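Melnyk open day, 11/02/2022

Quick notes before I forget. Babar Mughal met us at the gate, tea first, then straight in. Weaving shed loud, ear plugs handed out. Shirley asked about the shrinkage and got a very long anwser. Minimum order is 50, drops in price at 100. Finishing room next, much quieter, nice light. Towels mostly, plain and striped. Want a few of the grey for the spare room.

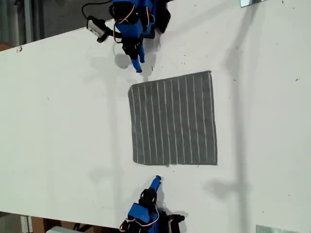 Grey towel with thin white stripes, laid out flat.

Shop shut at four so didnt get any. Back in March.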